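Chapter 7
Cords, Strips, and the Top of Your Desk

I put off writing this chapter because cords bore me, and then I spent a whole evening untangling the ones in my own office and changed my mind. My old teacher Shirley Gagnon used to start her class by clearing a table completely and setting down one power strip. Then she'd ask us where it ought to go. We argued for 30 minutes!
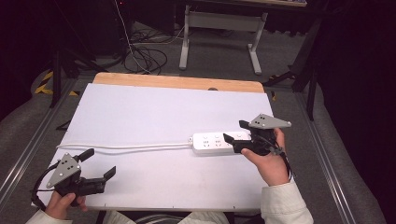
So let's start where she did. Before you plug anything in, lay the strip down and stretch the cord toward the wall you plan to use. Let it lie flat - no coils, no knots, no sneaking it under a rug. If it won't reach, move the strip or move the desk. Please don't hook a second strip onto the first one (I did this for years in my first apartment, and I'm not proud of it).

Next, think about what gets plugged in and unplugged every day. A lamp can stay put for months, but a phone charger moves all the time, so I give it the socket that's easiest to grab. Big blocky adapters go at the ends, where they hog less room.
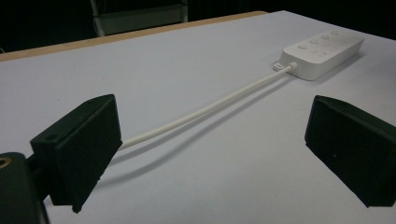
I also like to leave a good stretch of desk with nothing on it at all. You'll want that space for the exercises on page 11, when we sort the cords you've been keeping in a drawer "just in case." Bring masking tape and a marker for labels, plus any cord you can't identify. I brought mine to class one October and we never did figure out what it belonged to.

7.1 What Goes Where

Grab a sheet of paper and draw your desk from above.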